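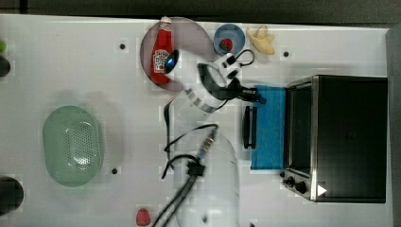
Robotics / Home Automation

Kitchen chores still slow work for robot arms

Givberg published results Friday from a tabletop kitchen trial in which a robot arm ran 800 attempts at simple chores. Tasks included moving a bottle onto a plate, lifting a cup by its handle and putting small items into a bowl. The arm finished 51 percent without a person stepping in.

Most failures came at the grasp. Handles and thin rims gave the most trouble, according to the report, and cloth was scored separately.

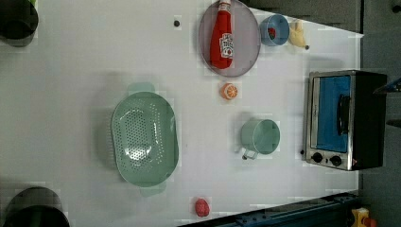 Tabletop layout with plate, colander, mug and toaster oven.

The control software, Trinuvari, plans each move from camera input and retries a missed grasp up to 2 times before it stops. Median time per chore was 14 seconds for bottles and considerably longer for cups. 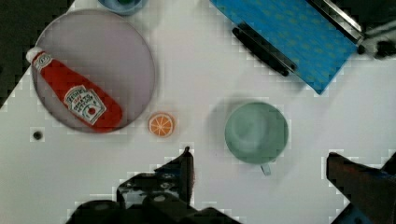 Retries account for much of that difference. Givberg said the current version is not ready for home use, and that oven doors and knobs will be added to the task list in September. Plirneo, which supplies the test protocol, will release the scoring sheets separately.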